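第四章 桌面标定与布料抓取准备

适用型号:Geston 双指夹爪套件(含腕部相机)
本章由 Duván Puma 编写

装好机械臂、接通电源之后,终于到了最让人兴奋的一步:让夹爪第一次面对真正的布料!Geston 套件处理衣物的手感我们很喜欢,指面上的细密网纹咬布很稳,薄棉布、厚斜纹布都能试。不过在动手之前,请先把下面几步做完。

4.1 准备桌面

1. 选一张平整的桌子,用干布擦净,再用随箱的 Navickas 夹具把底座固定好。
2. 把布料放在工作区的一侧,另一侧留出空桌面。第一次练习用一件就够了,熟练后再加第二件。
3. 打开控制软件 Nelberg,进入“桌面标定”页面。

注意:标定期间请勿把手伸入夹爪活动范围。急停按钮要放在随手够得到的地方。

4.2 检查腕部视角

4. 点击“张开”,两指应完全分开,指尖之间不夹任何东西。
5. 让夹爪缓慢下降到桌面上方,在预览窗口里确认左右两指都从画面下缘露出来。
6. 抬起夹爪再看一次,预览里最好能看到布料的一条边。软件靠这条边找抓取点,边越清楚,识别越痛快。
7. 留意木纹桌面的反光。光斑落在两指之间时,请调低曝光,或者把台灯挪开一点。

四个参考视角,夹爪均为张开状态: 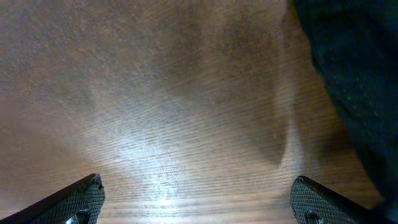
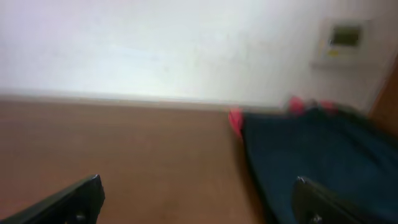
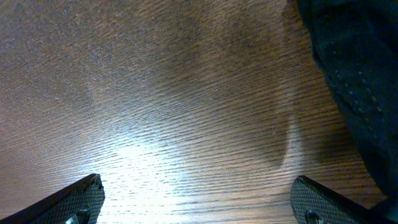
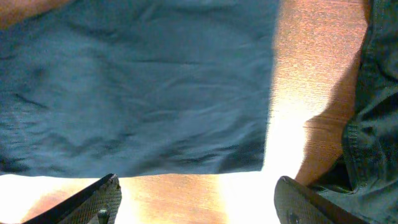
4.3 保存标定并试抓

8. 视角满意后点击“保存”。软件会生成一个编号,首次标定默认为 1098,以后可以随时调回来。
9. 把下降速度设为 600。这是试抓档,动作慢,看得清每一步,第一次用真的会看入迷!
10. 点击“试抓”。夹爪会移到布边上方,合拢,提起,再放回桌面。
11. 如果布料滑脱,先检查指面网纹里有没有棉絮,用软毛刷顺着纹路刷几下,再重新试抓。
12. 仍然滑脱时,把夹持力调高一档。厚布的折叠处比较硬,换一个单层的位置下手往往更容易成功。

提示:深色布料在弱光下容易和黑色指尖混在一起。遇到这种情况,请在“显示”菜单里打开边缘增强。

注意:指面上的螺丝不要自行拧松。需要更换指垫时,请订购 Gasetti 替换件,货号 3659(标准)或 3572(加厚),安装方法见第七章。

试抓连续成功几次后,就可以进入第五章的折叠练习了。建议从方巾开始,袖子和裤腿留到后面再玩。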